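Naomi Masanja's group at Panmont trains manipulation policies without putting a robot in the room. Demonstrations are recorded with hand-held grippers in ordinary homes, and the arm sees the data only at the training stage.

"The hand motion is the easy part," Masanja said. "What we had wrong was the spread of kitchens."

The first dataset, Sketcombe, came from three homes and had many repeats in each. The second, Clukby, kept the total number of demonstrations fixed and divided them among 16 homes. Policies trained on each were then tested in eight kitchens absent from both sets. Clukby policies finished more than twice as many trials.

Masanja is cautious about the cause. Operators also differed between the sets, and the group has not separated the two effects. "I would not quote the ratio without that caveat," she said.

Glossy surfaces remain a problem. Failures cluster where the counter reflects a lamp or window, and grasp height is usually the error.

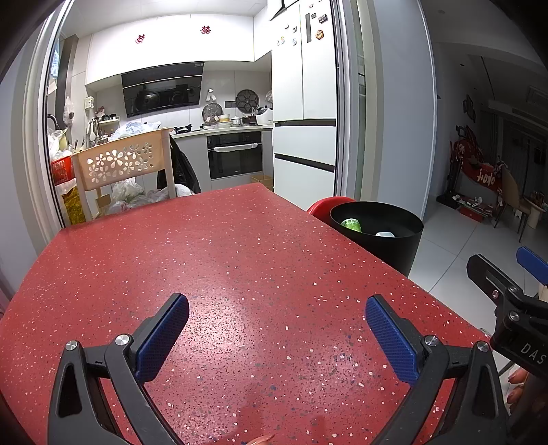
*Open gripper with blue textured pads over a speckled red countertop; glare is visible near the center of the surface.*

A follow-up run, planned for December, will hold the operators constant – three people, all homes – and vary only the location.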